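Testlabor Vekholm > Greifer > Vergleich Kiste leeren > Fragen und Antworten

Rubrik: Greifer & Steuerungen, Herstellerangaben nachgeprüft

Häufige Fragen zum Greifervergleich

Welche Geräte vergleichen Sie?
Den Parallelgreifer von Ukix und den Weichfingergreifer von Clulusora, beide am selben Arm und mit derselben Steuerung von Dhillon. Den Sauggreifer haben wir nach den Vorversuchen weggelassen. Auf Musselin zieht er Luft, auf einem Ball mit Gumminoppen auch.

Clulusora wirbt mit »greift alles«. Stimmt das?
Nein. Im Prospekt liegen einzelne Äpfel auf einer leeren Platte, schön mit Abstand. Wir haben 1.369 Griffversuche aus dem vollen Korb ausgewertet, und sobald etwas unter einem Tuch steckt, hilft die weiche Fingerspitze wenig. Bei Bällen liegt der Weichfinger vorn, bei Tüchern und flachen Schwämmen der Parallelgreifer. Ein Gesamtsieger ließe sich nur küren, wenn man die Objekte passend aussucht.

Warum Spielzeug und Getränkedosen statt Normteile?
Weil Normteile sich gut benehmen. Ein stacheliger Gummiball gibt nach, eine liegende Dose rollt weg, und klare Folie bereitet der Tiefenkamera erfahrungsgemäß Ärger. Wer nur Quader greift, misst vor allem die Wiederholgenauigkeit des Arms, und die steht schon im Datenblatt.

Wie sieht der Aufbau aus?
Links der Drahtkorb mit dem Gemenge, rechts die gestufte Ablage mit farbigen Flächen:

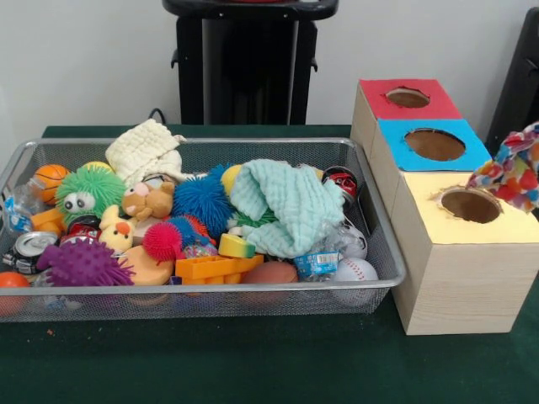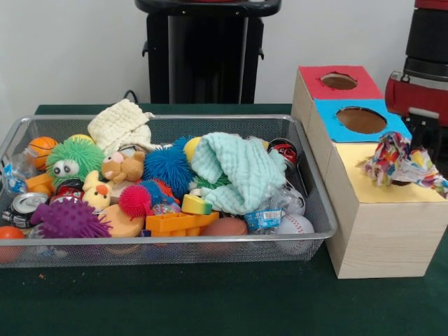
Stand dieser Seite: 14. Okt. 2024

Wird der Korb vor jedem Durchgang gleich gepackt?
So gut es geht, also nicht exakt. Ein Haufen lässt sich nicht zweimal identisch schütten. Wir mischen nach festem Ablauf neu und wechseln die Greifer ab, damit keiner dauerhaft die leichten Lagen bekommt. Wer uns eine Auswertung mit »identischen Startbedingungen« für Schüttgut zeigt, darf gern erklären, wie das gehen soll.

Was zählt als gelungener Griff?
Das Objekt muss den Korb verlassen und auf der Ablage landen. Kurz angehoben und wieder fallen gelassen ist ein Fehlversuch. Zwei Objekte auf einmal ebenfalls, auch wenn Ukix das in der eigenen Auswertung anders sieht.

Sind 1.369 Versuche genug?
Für eine grobe Rangfolge je Objektgruppe ja, für Nachkommastellen nein. Geplant waren 500 je Greifer; der Überhang stammt aus Wiederholungen nach einem Wechsel der Fingerbeläge im März. Getrennt ausgewiesen sind sie in der Tabelle auf der Seite »Rohdaten«.

Und die Steuerung?
Dhillon verspricht 1.000 Zyklen ohne Nachkalibrieren. Bei uns lag der Versatz zwischen Kamera und Greifer schon deutlich früher außerhalb der Toleranz. Ob das an der Steuerung oder an unserer Kamerahalterung liegt, wissen wir noch nicht. Bis zur Klärung kalibrieren wir vor jedem Durchgang.

Lohnt sich der Aufpreis für die Kraftmessung?
Rund 1.000 Euro wären uns dafür zu viel, solange die Software den Messwert nur anzeigt und nicht regelt. Wer selbst programmiert, kann anders rechnen.

Stellen die Hersteller die Geräte kostenlos?
Ukix ja, als Leihgabe. Den Greifer von Clulusora haben wir gekauft. Vorab zu lesen bekommt den Text keiner von beiden.

Zuletzt erschienen
- Rohdaten und Tabelle zum Greifervergleich
- Ukix: Fingerbeläge nach dem Dauerlauf
- Tiefenkameras und klare Folie, ein Zwischenstand
- Dhillon-Steuerung: Protokoll der Kalibrierungen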